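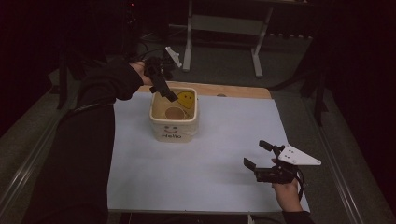
The basket says hello.

Category: Field Trips | Tags: surgical training, open house, sterile processing, sutures, parking

This site uses cookies to remember your preferences and measure traffic. By continuing to browse you agree to our use of cookies. Accept | Manage settings

A morning at the Haworth open house

The Haworth Surgical Skills Center sits on the edge of Destier, between a tire place and a church with a very large sign, and once a year it lets the public in. I had driven past it for ages assuming it was a dental insurance office. The open house was January 31, 2019, doors at nine, and the flyer promised "hands-on stations, guided tours and light refreshments." The refreshments were light in the way that air is light. Everything else was better than I expected, and I am a person who faints at blood drives.

Parking first, as I know some of you only read these for the parking. The lot has 40 spaces and most of them belong to people who work there. I ended up by the church. The walk is short but there's no sidewalk for the last stretch, and in January that means a strip of frozen mud with tire ruts in it. Wear boots. You will be given paper covers to go over them.

They send you off in groups of eight. Mine had a retired couple who had both had hernias fixed and were keen to compare notes, a high school student taking the visit very seriously, her father taking it less so, two nursing students, a man with a clipboard whose purpose I never learned, and me. Our guide was a former operating room nurse with the kind of voice that makes you check whether your hands are clean.

We started in sterile processing, which I'd had down as the boring part. Used instruments come in at one end of a long room and leave at the other wrapped in blue, and they are never supposed to go backward. There's a line on the floor. One side is the dirty side, one side is the clean side, and the guide talked about the line the way other people talk about the Canadian border. She told us a single tray for a routine belly operation can hold up to 200 separate items, all of which get washed, looked over, put back in the right slot and signed for. The retired man asked what happens if one is missing. "Then you have a long afternoon," she said, and moved us along.

What I liked was the inspection bench. Scissors get tested on a strip of thin rubber: if the tips snag, the scissors go in a bin for sharpening. Clamps are closed one click and tapped on the palm to see if they spring open. It's all very low-tech, and it's done under a magnifying lamp by people who clearly have opinions about certain brands of clamp and had been asked not to share them with visitors. I tried. I got a look.

The steam sterilizers are along the far wall and resemble the ovens in a pizza place that has come into money. You can't see anything happen. We stood and watched nothing happen for a while. One of the nursing students wanted to know how anybody can tell it worked, and this turned into the best five minutes of the tour, on the subject of indicator strips and little vials of heat-proof bacteria that ride along with the load and are then checked to make sure they're dead. I had not considered that there's a job for bacteria in this building. It seems like a rough one.

Upstairs is the skills lab, and upstairs is where the visitors perk up, as there are things to touch. Haworth trains residents here before they get near a patient, and the center is set up as a string of bays, each with a different sort of pretend abdomen. Some are foam. Some are a rubbery stuff that comes in layers, so you can cut through the skin and the fat and the tough white sheet under it that holds your insides in. The guide called that last one fascia and said that if we remembered a single word from the day it should be that one. I have remembered it. I've had no chance to use it.

The closing-up station was the popular one. You get a slab of pretend abdomen with a cut already in it, a needle holder, forceps and a length of suture, and you're asked to close the cut with small, even bites. The high school student did a very tidy row. I did something resembling the lacing on a football. The resident supervising told me kindly that mine would "probably hold if the patient didn't move," and then, after another look, "or cough." I asked to take it home and was told the slabs get reused until there's nothing left to sew.

It was at this station that I finally understood why everybody goes on about spacing. Put the stitches too far apart and the wound gapes between them. Crank them too tight and you starve the edges of blood, which the resident demonstrated by pulling one of mine until the rubber puckered. Hernias at an old incision are common enough, she said, that a good share of what's taught in that bay is about not causing the next operation. The retired couple nodded through all of this like people hearing their own song on the radio.

Next door were the laparoscopic boxes, where you work through small holes while looking at a screen. Your hands go left and the tips go right. My task was to pick up rubber rings and drop them over pegs. The best residents finish in well under a minute, and there's a whiteboard with times and initials and one entry that has been crossed out and written back in several times, evidently the remains of a dispute. I moved one ring. I then moved it again, unintentionally, onto the floor of the box. The father, who had been checking his phone since the sterilizers, sat down, did the whole set without apparent effort, and went back to his phone. I don't want to talk about it.

The last bay had been handed to Rusorach, a company out of state that makes practice equipment and had brought its new tabletop trainer, the Brollness. It looks like a bread box with ambitions. You sew into a pad on top, and sensors underneath report how hard you're pulling, with a row of lights going from green to amber to a red I got to know well. The Rusorach people were pleasant and had very good pens. They were also careful to say that nobody has shown yet that practicing on it makes you better in a real operating room; a trial with 26 residents is supposed to begin in March, half on the box and half on the foam, with the sewing graded by surgeons who won't be told which is which. I thought that was a decent thing to admit at your own booth. The man with the clipboard wrote it down, or wrote something down.

I asked what it costs. The answer was a brochure. The brochure does not say what it costs.

A few complaints, in no order. The group ahead of us ran long at the suture bay and we stood in a corridor reading a fire evacuation map, and I can now get you out of that building in the dark. The paper shoe covers are one size, and the size is large. The talk on the history of surgical gloves was listed for eleven in the flyer and for half past ten on the door, so we walked in on the questions. They were good questions, which made it worse. The coffee was in one of those pump pots that sighs before it gives you anything, and then mostly just sighs.

There's also a short film in the lobby about anesthesia, on a loop, with the sound off. I watched it through and came away believing it's chiefly about pointing.

If you're bringing kids, I'd say middle school and up. There's no blood and no real tissue anywhere on the public route, which I confirmed twice by phone before going and once more at the front desk, but there's plenty of frank conversation about what goes where, and a wall poster of the groin that will get you a lot of questions in the car. Strollers can't go through processing. The elevator works but is slow, so the stairs get you to the needle holders first.

Admission is free, and you sign up at the desk when you arrive. Get there for the first tour if you can, before the pads are all chewed up, and eat beforehand. The diner across from the tire place does a good egg sandwich. I had two, and practiced my spacing on neither.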